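Print this page
E-mail this page

Zarnmont Hand Grippers (Pair)
May 2024 — by Ilham Wuisan

We get asked most weeks whether the Zarnmont will tidy a living room. No. It's a pair of grippers you hold yourself, one in each fist, and the chore gets done because a person is doing it. What you are buying is a way to record how that person moved, so a robot arm can be trained on it later. How well the arm then does is a separate matter, and on the household side we're still waiting to be impressed.

The pair replaces the older Tukby set, which we no longer stock. Jaws are curved, with a cut-out to save weight. Spare jaws are sold in packs of 16.

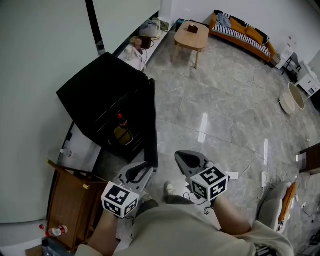
Floor pickup is the job we'd start with if you want to find out what your software can do. Makers like to demonstrate on a bare bench with one cup on it. Try a glossy gray floor with the ceiling lights shining back off it in streaks, a bottle lying beside a cabinet, white cables and a power strip in the way, and a woven pet bed to steer past. A ten-year-old could clear that without thinking. Lubis, whose arm we also sell, ran 64 pickup attempts in our back office and finished 5 without help. They called it encouraging. We'd call it a long afternoon.

Markers: each gripper carries a white cube printed with black-and-white squares, mounted just above the grip. Keep the faces clean and don't put tape over them. Replacement faces are on the accessories page — order the set, singles don't line up well.

Shop-floor buyers do somewhat better. Rarus uses the pair for bin sorting, same bin and same parts every shift, and has kept its arm running. That's a long way from somebody's sofa and coffee table, whatever the brochure says.

Warranty covers the jaws and grips, not the marker faces. Returns accepted if unused. A loan pair is available to schools, ask before ordering.

Contact us | Copyright 2024, all rights reserved | Back to top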